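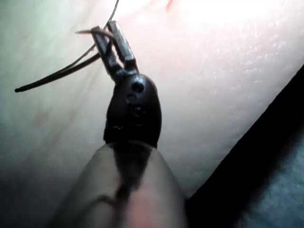
Abteilung Anwendungstechnik und Schulung | Modeck Trainingssysteme

5.3 Übungsnaht mit dem Zweiarmsystem Pedura einrichten

Dieser Abschnitt setzt voraus, dass beide Arme referenziert sind (Abschnitt 4) und die Gewebeauflage im Halter liegt. Für die Einzelknopfnaht werden zwei Instrumente gebraucht: Nadelhalter rechts, Fasszange links. Die Zuordnung lässt sich im Menü Arme tauschen, die Skalierung muss danach neu gewählt werden.

1. Instrumente bis zum Anschlag in die Adapter schieben und verriegeln. Die Anzeige am Adapter wechselt auf Grün.
2. Backen beider Instrumente einmal ganz öffnen und schließen. Bleibt eine Backe stehen, Instrument entnehmen und das Gelenk nach Abschnitt 8.2 spülen.
3. Handgelenkkamera einschalten und das Bild auf die Backenspitzen scharfstellen. Der Schaft bleibt dabei unscharf, das ist kein Fehler.
4. Übersichtskamera so ausrichten, dass der Schnitt schräg durch die Bildmitte läuft.
5. Faden (Bestellnummer 698) mit der linken Zange fassen und als lockere Schlaufe ablegen.
6. Greifkraft auf Stufe 2 stellen. Höhere Stufen sind nur für die Nadel vorgesehen.
7. Erste Naht an einem Ende des Schnitts setzen, knoten, beide Enden kürzen. Die weiteren Nähte folgen in gleichmäßigem Abstand.

Hinweis: Lose Fasern an den Backenspitzen vor dem nächsten Stich abnehmen. Sie setzen sich im Gelenk fest.

VORSICHT
Nicht in den Arbeitsraum greifen, solange die Arme freigegeben sind. Zum Nachlegen des Fadens von Hand immer zuerst die Pausetaste drücken - das Loslassen der Bediengriffe reicht nicht aus.

Zwischen zwei Nähten wird der Nadelhalter mit offenen Backen über dem Schnitt gehalten. In dieser Stellung kann der Faden nachgeführt werden, ohne dass er unter den Schaft gerät.

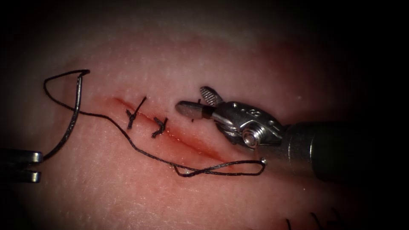
Girnance schrieb uns dazu, die Schlaufe dürfe ruhig größer ausfallen, als es in der älteren Fassung dieser Anleitung stand; mit zu kurzem Faden ziehe man beim Knoten leicht die vorige Naht mit. Der Hinweis ist in Schritt 5 übernommen. Eine feste Länge geben wir nicht mehr vor.

8. Nach der letzten Naht beide Arme in Parkstellung fahren und die Freigabe aufheben.
9. Nadel mit der Pinzette entnehmen und in den Nadelbehälter geben.

Meldungen während der Übung
465 - Backen nicht geschlossen. Faden aus dem Gelenk lösen, Schritt 2 wiederholen.
167 - Arme zu nah beieinander. Linken Arm zurückziehen, dann quittieren.

Auflagen von Crabtree passen nur mit dem flachen Halterahmen. Weiter mit Abschnitt 5.4, Fortlaufende Naht.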